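About Fodum

Fodum is a commercial diving and underwater works contractor. We inspect, cut, weld, seal and occasionally retrieve things in reservoirs, docks, intake shafts and the sort of culvert that was last looked at by the man who built it.

The firm was started by Jamshid Farahani, who had spent eleven years diving for other people and had opinions about their compressors. His first job was a sluice gate at Imurine that wouldn't close. It had a bicycle in it. He invoiced for half a day, was paid in August, and bought a second-hand van with the money, or at least the front part of one.

We now run two dive teams and a workboat, the Zakaria, which is slow, flat and very hard to sink. She draws so little water that we can get her over most silted-up sills, and she carries a crane that has so far lifted everything we've asked of it except the old penstock screen at Esatia. That came up in two pieces.

What we do

Most of our work is on gates, valves and screens. We also survey concrete below the waterline, replace anodes, grout up leaks and clear intakes. If you have a dam with a drawing, send us the drawing. If you have a dam without a drawing, you are in the majority, and we'll make one.

Our longest single job was the trash rack replacement at Esatia: 74 panels, 1,045 dives' worth of logbook, and a winter in which the site kettle failed twice. The client has had us back every year, which we take as a compliment to the panels.

We don't do salvage of jewellery, outboard motors or wedding rings. Please stop ringing — we do sympathise.

How we work

Every job has a dive supervisor who stays dry and is therefore unpopular. Isolations are checked by us as well as by you, and no diver goes near a gate on the strength of somebody saying it's off. Reports are written in plain English, with the measurements in a table and the bad news on page one.
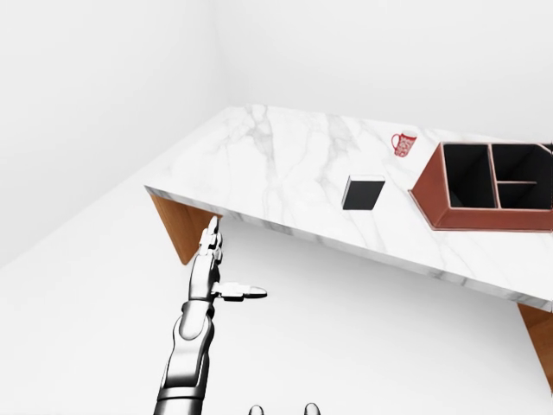

Underwater, a surface is rarely what the drawings promise. Concrete goes soft, steel flakes, and a sill laid dead level may have taken on a slope since anyone last put a gauge on it. Up in the dry, white marble with soft grey veining is a handsome thing to have on a countertop. In a spillway, a grey line wandering across a pale face gets a diver with a torch, a crack gauge and a bad mood. We record every one we find, including those we think are harmless, and we come back to measure them again if you'd like to know whether they are growing.

Working with us

We price small jobs as well as large ones, and will travel for either. Tell us the depth, the access and what you believe is wrong. The yard is open on weekdays from seven, and the coffee is better than it used to be.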